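Chapter 7
Sorting Things Out: The Two-Arm Cell

By the time you reach this chapter, your team has a robot that can pick up a wooden block and put it down again. Congratulations. Wooden blocks are very patient. They have flat sides, they stay where they are put, and they have never once wrapped themselves around a wrist joint in front of the judges.

The next project is less polite. In the Brasia Cup, the contest this book has been following since Chapter 3, the second-round task is sorting salvaged electronics: circuit boards to one place, wiring to another, with two arms sharing one table. A perfect run is worth 300 points out of a season total of 1000. The median school scores 57. The Mosstead club, whose notebooks we borrow from throughout, scored 53 in its first year and wrote "close!" in the margin.

What you will learn

How to divide a table between two arms so that each knows when to wait
How to choose a grasp point on something that bends
How to write a drop routine that checks its own work
How to keep a team log that still makes sense in March

Before you start

You should have finished the calibration exercises in Chapter 5. If you skipped them, your arms will let you know.

7.1 The trouble with wire

A circuit board is a rigid part. Measure where it is and which way it faces, and you know where all of it is. A wire harness makes no such promise. Lift one end and the other end may follow, stay behind, or bring the board along for company. Annick Pons, who coached Mosstead through its first three seasons, had her students spend an entire afternoon lifting harnesses by hand, with two fingers, before she let them write a line of code. They complained at length. Their log for that afternoon is also the most useful one they ever kept.

Try the same thing now. Take a short harness and lift it at the connector, then at the middle, then at the bare end. Sketch what the rest of it does each time. Keep the sketches, including the ugly ones, because Section 7.3 asks you to turn them into a grasp rule.

When you have your sketches, set up the shared tray and the bins and begin with one board and one harness.
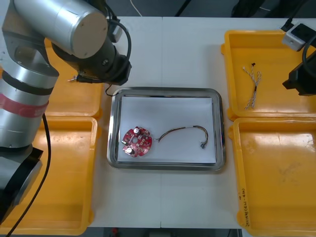

Razia Gondal would have you start with the harness, on the grounds that a team that sorts the board first feels finished and goes to lunch. Her own team did it that way at Buckley and spent the rest of the season being overconfident about wire.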